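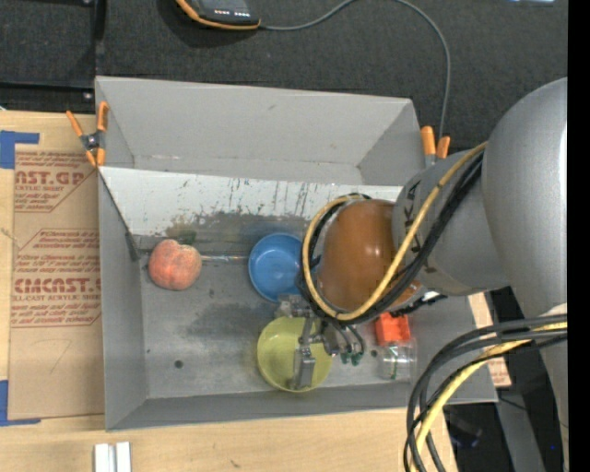 by Satness

I went up to Grinport in December for the Prastska open day, mostly because a friend had a spare ticket and I wanted to know if the thing I keep hearing about is as close as people keep saying it is. I came home unconvinced, with a tote bag.

The talk came first. A man from Royer, the company that helped pay for the lab, put up a slide with the number 1000 on it, very large. That was how many different household objects the system is supposed to be able to pick up. He didn't say how many tries per object, or who chose them. Somebody near the front asked and got told it was a good question.

Then we were let into the workshop, and I have to say I liked it a lot better than the talk. The big arm was working over a plain gray bin with a few things in the bottom: a peach (or a good copy of one, I couldn't tell), a blue bowl, a yellow-green bowl, a clear plastic container and something squarish in bright red-orange. The bin was held with a couple of orange-handled spring clamps, same sort I have in my garage. The back panel inside it was scratched all over. I took that as the most honest thing in the building. You don't get a surface like that from running your demo twice a year for visitors.

What bothered me is how slow and how careful it all was. I timed one pick of the yellow-green bowl on my phone and it took 29 seconds from the moment the arm started moving to the moment the bowl was out. The arm is enormous, bigger than I expected, with fat bundles of cable strapped along it, and it was lowering itself over a bowl the way I'd lower myself into a cold lake. My kid can empty a dishwasher in the time it took to get three items out, and my kid is not fast.

I asked the woman running the station why they need an arm that size to lift kitchen stuff. Her answer was that it's the arm they had. Fair enough, and I trusted her more after that. She also told me the objects get changed every session, and that clear plastic is still a headache for the cameras. That wasn't on any slide.

I stood there for 20 minutes while the rest of my group went off to get coffee. It dropped the peach once. It also went for the clear container, stopped above it, backed up and tried a different angle, and that one did impress me a little. I'd have liked to see it do that with a full bin, everything piled up and tangled, the way things sit in a real sink. I asked if they could dump more in. They said maybe in the afternoon session, and I had a train.

So, my verdict for the people who emailed asking if they should go to the spring one: go, skip the talk, and stay at one station long enough to see it miss. Bring your own questions about the number on the slide. If you get an answer, write to me, I'd like to know what it was.

© Satness. All posts and opinions are my own. Contact | Archive | Back to top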